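From: Omolara Dauda
To: Hametti tenants list
Date: 31 August 2020
Subject: Re: [tenants] Moving desks between floors

Ekene Wike wrote:

> Does anyone know if we still need a form to move furniture
> between floors? I asked at reception and was told to ask the
> list. We have two desks to shift and would like to do it before
> the new people start. Also, is the goods lift back in use?
>
> Ekene

Hello Ekene,

Yes, you still need the form. It is the same one as last year, and Tamunoemi Tijani has copies if you can't find yours. Fill in the floor you are moving from, the floor you are moving to, and the name of whoever will be there on the day. Leave the box marked "asset number" blank if the furniture is your own.

The goods lift is working again but it is booked in the mornings while Zellby finish clearing the third floor. Afternoons are free. It takes up to 88 kg on the trolley, so take the drawers out first and carry them separately. The trolley key is kept with Efe Abubakar.

Please measure before you book. The straight desks go through the stairwell doors on their side. The curved ones do not, and last December we had one stuck on the landing for most of an afternoon. They have to go in the lift, standing on end, with the legs off. The bolts need a 4 mm hex key.

If anyone would prefer to give a desk away, Amarachi Ugwu is keeping a list of what is spare and who wants it. Sukitz have asked for two straight ones already. The curved one below has no taker yet. 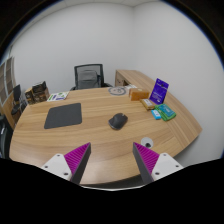
Curved desk, light oak colour. Reply to Amarachi if you want it.

Chairs are a separate matter. Shim will collect broken ones from the loading bay, but they need a label with your unit number or they will be left where they are. Please don't put them in the corridor by the bins, as it blocks the fire door.

Ekene, if you send me the form by Thursday I can get it signed the same day.

Regards,
Omolara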